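Susance Jisterell 4
Grasp planning and camera fusion for two-finger grippers

Jisterell takes one head camera stream and any number of wrist streams, keeps them on a common clock, and returns ranked grasp poses for the object you select. Planning runs on the arm controller's host PC. No cloud account is needed.
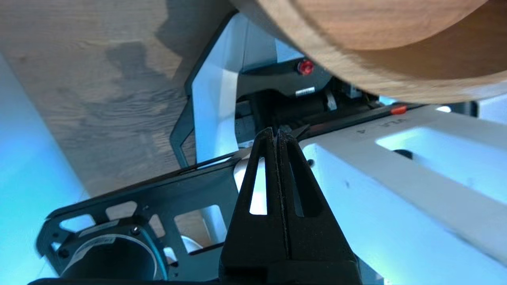
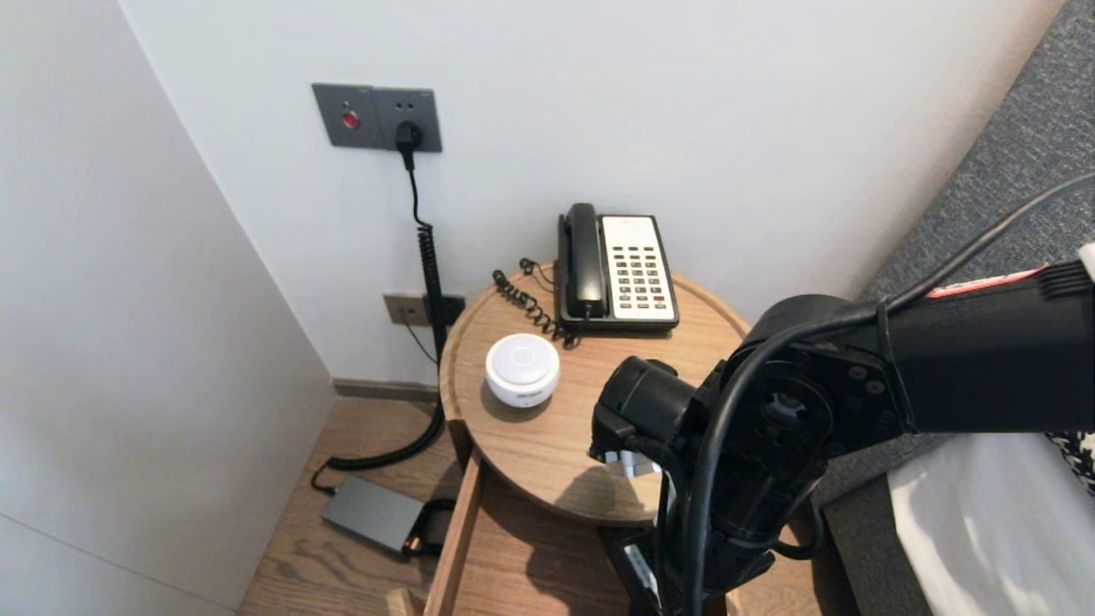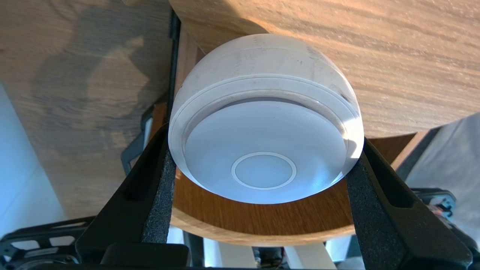

Bedside table task. First and third: wrist views, fingers closed together and fingers holding the round white device. Second: head view.

Package contents
Planner, camera sync service, calibration tool, log viewer

Inputs
Color streams, joint states, gripper width. Depth is optional.

Planner
Up to 1000 candidate poses per request. Poses that put a finger through a known surface are dropped before ranking.

Logs
Each request is stored with its camera stills and joint states. Files open in Sundside without conversion.

Ordering
Single host license: part 286
Site license: part 404
Dierckx arm driver sold separately. Upgrades from version 3 require a new calibration file.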